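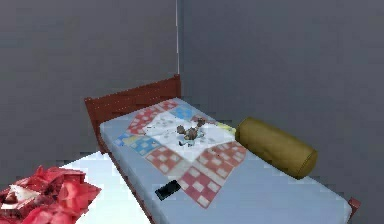
Ada Gentile writes that her hardbacks have started to smell musty and the pages have gone wavy along the bottom edge, and asks if they can be saved or if she should give up and buy them again.

They can usually be saved, Ada. Wavy pages mean damp, and the smell comes with it. Take the books off the shelf and stand them upright on a table with the covers slightly open, in a dry room with the window ajar. Leave them for two days. Don't use a hairdryer or put them on a radiator, as the glue in the spine goes brittle and the boards warp.

Once they feel dry, lay them flat with a sheet of plain paper between the cover and the first page, and put a weight on top. A week is enough for most novels. Big art books take longer.

For the smell, put the book in a lidded box with an open tub of bicarbonate of soda next to it. The powder must not touch the paper. Change it after a week if the book still smells.

Where to keep them

An outside wall is the worst place for a bookcase. If there is no choice, pull it forward by the width of two fingers so that air can get behind. My own is a Testa, 1,960 mm tall, and it has to be fixed to the wall, so I put wooden blocks behind the brackets. Check with a level before you tighten anything.

Overflow can go in drawers. Lay the books flat, largest at the bottom, and don't fill the drawer to the top or the jackets will catch when you open it. Line the bottom with plain paper first – scented liners will get into the pages and stay there.
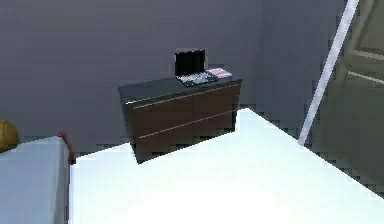

Dresser with two rows of drawers.

Signed copies and first editions are better off out of the light altogether. A clear jacket cover costs very little and saves the edges of the dust wrapper from tearing. Pallberg sell them on a roll, which you cut to length. Fold the cover round the jacket and never tape anything to the book itself. If you go to author talks, ask for the signature on the title page and leave the book open for a minute before you shut it, or the ink will print on the page opposite.

Dust the tops of the pages every few months with a soft, dry paintbrush, holding the book firmly closed and working away from the spine.
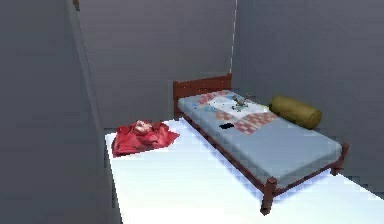

Do this near an open window if dust bothers you, and wipe the shelf before the books go back. A barely damp cloth is fine for the shelf, but let it dry fully. I do mine in July – everything comes down in one go and airs while the weather is warm.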